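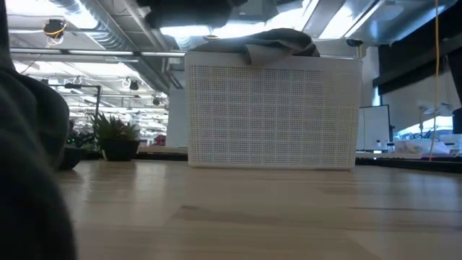

Szu-yu Shih
Test engineer, manipulation cell, Furninholm

Re: [cell-users] Arm did not stop after target was lost

Hello all,

I answer Kwan-ho's message below and I add what we found since then. I am sorry that it became long. If you only run the cell and do not change the software, please read the part "For operators" and leave the rest.

On November 6, 2018, Kwan-ho Yen wrote:

> Dear list,
>
> This morning in the cloth task the arm made a move that I did not
> expect. It had released the gray cloth at the basket and should go back
> to the home position. It started in the direction of home, then it turned
> to the left side of the table and went down. I pressed the stop button.
> The arm stopped, but it seemed late to me. I was at the operator
> position, so no person was near.
>
> The screen said TARGET LOST during the whole move. As I understand the
> manual, the arm must not move at all in this state.
>
> I restarted the Kultano controller and the next runs were normal. Now I
> regret the restart, maybe some information is gone. Has somebody else
> seen this? Can I continue with the task or should I wait?
>
> Kwan-ho

First the last question: please wait. The cloth task is closed for everybody until I write again to this list. Other tasks can run if they do not use the side camera for finding the target.

About the restart, do not worry. The controller keeps the motion log through a restart. Only the camera buffer is lost, and we could repeat the fault later without it.

What happened

There are two faults. Each one alone would be a small problem.

The first fault is in the vision part. After the release, the program looks again for the cloth, to decide if it is in the basket or not. The answer should be "inside", "outside" or "on the rim". With the cloth lying over the rim, and one flap hanging in front of the basket, the program often could not decide. The white side with the small square holes makes it worse, as the gray parts and the holes give similar edges to the detector. When it cannot decide, it searches in the full camera view for another region with the right color and texture.

At the left, very close to the camera, there is a large piece of dark gray fabric. Its tone is near to the tone of the cloth. The camera has it out of focus, but the detector does not care about focus, and a large region gets a high score. So the program chose it as the new target. The distance was also wrong, as the program assumes that every target lies in the plane of the table. This explains why the arm turned to the left and went down.

The second fault is more serious for me. When the target is lost, the vision part sends a hold signal, and the controller must stop the arm. In our version the hold signal is sent one time only. If a new target arrives after it, the controller takes the new target and forgets the hold. The screen is not informed about this and continues to show TARGET LOST. Kwan-ho's reading of the manual is correct and the software is wrong.

About the late stop

Kuo-hua Tsao measured the stop button with the arm unloaded and at the normal speed of the task. From the button to standstill he got 700 milliseconds at the worst. The limit in our own safety sheet is lower than this. The button itself and the Broveck relay behind it are good, he tested them separately. The delay comes from the setting for a soft stop, which was made longer in June when we had trouble with the old wrist joint. The wrist joint was replaced but the setting stayed. I was the person who asked for the longer setting, and I did not write it in the cell notebook. This was my mistake.

The setting is now back to the original value. Kuo-hua will measure again with the gripper and a full load before we open the task.

How we repeated it

We put the cloth by hand over the rim and started the program from the step after the release. The wrong target was chosen in 32 of our trials before we stopped counting. The arm was at the lowest speed and one person held the enabling switch the whole time. If you want to try the same, please do not do it alone and do not use the normal speed.

When the cloth was completely down in the basket, we did not get the fault. When we used the blue cloth, also not. I do not conclude from this that blue is safe! It only says that there was nothing blue enough in the view.

What we change

Tarık Işık has a patch for the controller. With the patch, the hold stays active until an operator confirms it on the panel. A new target cannot remove it. He asks that somebody other than him reviews the patch, and Wai-kit Chien has agreed.

For the vision part, we limit the search to the table area near the basket. The countertop behind the table, with the plants and the other things on it, is then also outside of the search. Until today this was never limited, and I think we had luck for a long time. Also, a target that is larger than the cloth can be will be refused.

The endurance run over 3000 cycles, which was planned with the Peng gripper, moves to after the review. I know that some of you wait for these results. I can not give a new date at this moment.

For operators

If the screen shows TARGET LOST and the arm moves, press the stop button at once. Do not wait to see where it goes.

After the stop, do not restart the controller. Leave the cloth and the basket as they are, and call me or Kuo-hua.

Write the time in the notebook, and also which cloth was used.

Do not reach over the table to take the cloth from the rim while the drives are on, also if the arm is in the home position. I saw this two times last month, and one of these times it was me.

One question back to the list: did somebody see the arm turn to the left after a release before this week? Wai-kit believes that he saw it once in the towel task and thought that it was a bad calibration. The motion logs are deleted after 2000 runs, so if you remember such a case, please tell me quickly and I will copy the log to another place.

Thank you to Kwan-ho for the clear report and for pressing the button.

Kind regards,
Szu-yu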